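Laundry tips from the robot bench: getting a crumpled garment flat

If you've ever tried to teach a machine to fold washing, you'll know that folding is the easy bit. The hard bit is everything that comes first! Our project, Siklow, has spent the winter on one small question: where should a gripper take hold of a heap of dark cloth so that it opens out when you lift it? We now have a result we're rather pleased with, and most of it works just as well with fingers on the kitchen table.

The method is simple. A person does the job by hand with a hand-held gripper, the movement is recorded, and the recordings are used to train the folding program we call Clallik. We collected 3,747 lifts that way and kept 2,379 of them for training. The rest had a fumbled grip or a late start, and we left them out.

First tip: clear more table than you think you need. A plain white top is lovely for dark clothes as the edges stand out. Keep cables away from your elbows, and hold the gripper in both hands until you've got the feel of its weight.

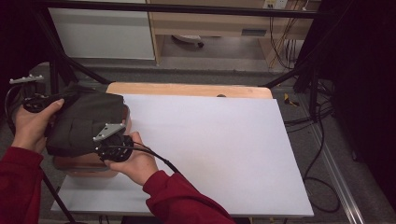 Why not just let the robot practise by itself?
It would take far too long. A person finds a decent edge at a glance, and a program that begins with good human lifts has much less to unlearn.

Second tip, and the heart of the whole thing: pinch a little, not a lot. We compared 2 ways of taking hold, a deep grab into the middle of the heap and a shallow pinch on a narrow edge. The shallow pinch won easily with knits. A deep grab picks up several layers at once and they all come up together like a cabbage. Take a sliver, close the jaws fully, pause, then lift straight up — slower than feels natural. 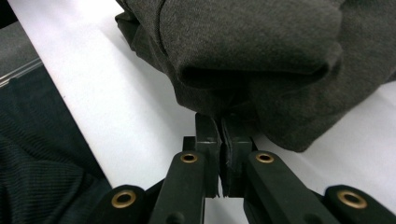 Gunawardena wrote in to say that the same thing holds for pulling duvet covers out of a full machine, and that going for a seam works better still because it doesn't stretch. We tried seams the following week and agree, at least for anything jersey.

Third tip: for heavier cloth, let it hang before you move sideways. Fabric with some body wants to swing, and if you set off too soon the fold you were hoping to lose comes along with you. Count to two in your head. Then lower the bottom edge on to the table first and draw the rest back over it, so it lays itself down as you go.

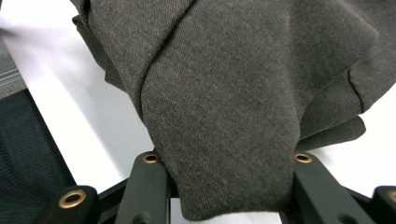 With thick cloth you can also afford a slightly bigger pinch, as it doesn't bunch so tightly between the fingers. Clallik picked this up after only 11 training rounds, which delighted us. It still struggles with linings, and with sleeves turned inside out, so do those by hand first.

A few odds and ends. Wipe the finger pads now and again, for fluff makes them slippy. Record at the same speed you'd like the program to work at. And if a lift goes wrong, drop the cloth and start afresh — a rescued lift teaches bad habits.

Next we're trying Salero, our routine for pairing socks.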